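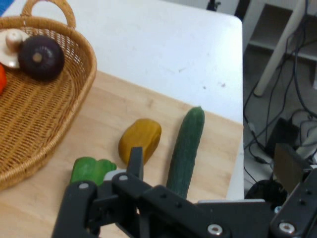 Dernière mise à jour de la page : 2 août 2021

MUSIQUE – Jarkuler et Zulta sur la même affiche, enfin

Ça y est, c'est signé. Jarkuler et Zulta joueront ensemble à la salle Prendergast en mars. Un soir, une scène, les deux groupes au complet. On en parlait depuis des lustres dans cette lettre (les plus anciens abonnés se souviennent du faux départ avec les billets déjà imprimés), et là c'est confirmé par les deux bureaux. Je fais vite, l'envoi part dans l'heure.

Le principe d'abord. Pas de première partie, pas de tête d'affiche. Les deux groupes se partagent le plateau et alternent : un bloc Jarkuler, un bloc Zulta, et on recommence. 4 blocs en tout, puis un final commun. Quels titres pour le final, mystère. On parie ici sur « Rue basse », que les deux ont enregistré à quelques années d'écart et qui a fait couler pas mal d'encre à l'époque. Version lente chez Jarkuler, version avec cuivres chez Zulta. Chacun a son camp. Le mien est connu, je ne relance pas le débat, la boîte mail a mis une semaine à s'en remettre la dernière fois.

C'est Ebony Sheehan qui assure la direction musicale. Très bonne nouvelle à mon avis. Elle a arrangé les cordes du dernier Zulta et tenu les claviers sur deux tournées de Jarkuler, donc elle connaît les deux maisons, les habitudes, les susceptibilités aussi. Jointe au téléphone entre deux répétitions, elle reste prudente : « On a beaucoup trop de morceaux sur la liste. Il va falloir couper et ça va discuter. » Elle confirme par contre une section de cordes sur scène toute la soirée, y compris pour les titres de Jarkuler qui n'en ont jamais eu. Curieux d'entendre ça sur « Lampadaires ».

Les chœurs : trois voix, communes aux deux groupes. Noms pas encore annoncés. Des bruits courent, je ne les reprends pas tant que ce n'est pas écrit quelque part.

Côté billets maintenant, lisez bien parce que c'est un peu tordu.

La Prendergast ouvre d'abord une prévente pour les abonnés de la salle. Ensuite la vente générale, sur le site de la salle et au guichet. Le guichet garde un contingent de 215 places, ce qui veut dire que ceux qui n'aiment pas commander en ligne ont leur chance, mais venez tôt. Tarif unique pour les fauteuils d'orchestre, 60 euros. Le balcon est moins cher, le prix exact n'était pas encore affiché quand j'ai écrit ces lignes. Places numérotées partout, pas de fosse debout. Je sais, je sais. Moi aussi j'aurais préféré debout. La salle dit que c'est la configuration qui veut ça, avec les cordes et la deuxième batterie il faut avancer la scène de plusieurs rangs.

Maximum 3 billets par personne. Billets nominatifs, pensez à prendre une pièce d'identité le soir même. Revente uniquement par la bourse d'échange de la salle. Si on vous propose autre chose sur les réseaux, laissez tomber, il y a eu des déçus au printemps.

Pour les places en fauteuil roulant et leurs accompagnants, il faut appeler directement le guichet, ça ne passe pas par le site.

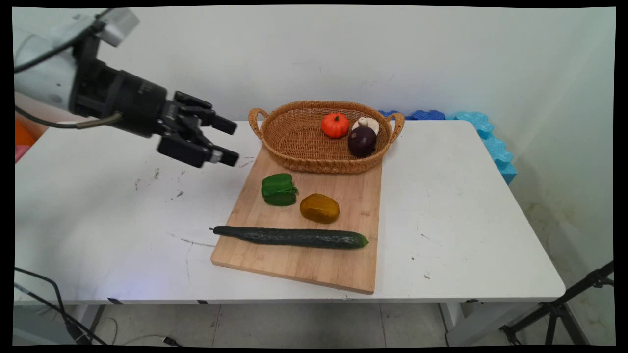
Bras noir, pince ouverte au-dessus de la table blanche.

Le disque, maintenant. Car il y a un disque. Enfin, un maxi, 4 titres, deux chacun, chaque groupe reprenant l'autre. Sortie chez Cloltetti, vinyle et numérique, pas de CD prévu. J'ai pu écouter deux morceaux, une seule fois et au casque dans un couloir, donc prenez ce qui suit avec des pincettes.

Zulta qui reprend « Lampadaires » : plus rapide que l'original, basse très en avant, le pont a disparu et il me manque. La voix est magnifique. Vraiment. Deuxième couplet presque a capella, on entend respirer. Il y a un petit solo d'orgue à la fin qui s'arrête un peu trop tôt.

Jarkuler qui reprend « Mille fois non » : là j'ai moins accroché. Très propre, très respectueux, un poil trop. On dirait qu'ils n'ont pas osé toucher au refrain. À réécouter dans de meilleures conditions, j'y reviendrai dans la prochaine lettre.

Les deux autres titres ne sont pas encore mixés. Ebony Sheehan parle d'une prise « presque en direct » pour au moins l'un des deux, tout le monde dans la même pièce. Cloltetti n'a rien communiqué sur le tirage du vinyle. Vu comment leurs derniers pressages sont partis, prévenez votre disquaire.

Est-ce qu'il y aura d'autres dates ? Question posée, réponse évasive. Les agendas des deux groupes se croisent mal : Jarkuler repart en tournée juste après, et Zulta doit entrer en studio. Une captation est envisagée, elle dépendra des accords entre les maisons de disques et c'est généralement là que ça coince. Donc si vous voulez les voir, ne comptez pas trop sur une séance de rattrapage.

En vrac, pour finir :

– La Prendergast refait son bar pendant l'été. Entrée par la rue de derrière jusqu'à nouvel ordre, suivez les flêches.

– Merci à tous ceux qui ont envoyé leurs setlists rêvées après le dernier numéro. Beaucoup de « Rue basse », beaucoup de faces B, et un lecteur qui demande l'intégrale du premier Jarkuler dans l'ordre. On transmettra.

– Rectificatif : dans la lettre précédente j'ai attribué la production du deuxième Zulta à Cloltetti. Faux, ils l'ont seulement distribué. Mes excuses aux intéressés, qui m'ont écrit fort poliment.

– Toujours à la recherche du maxi promo de « Mille fois non », celui avec la pochette verte. Si quelqu'un en a un double qui traine, je suis preneur, échange possible contre des vieux Jarkuler en bon état.

Les dates de prévente seront envoyées aux abonnés dès que la salle les donne. Réponses et corrections à l'adresse habituelle.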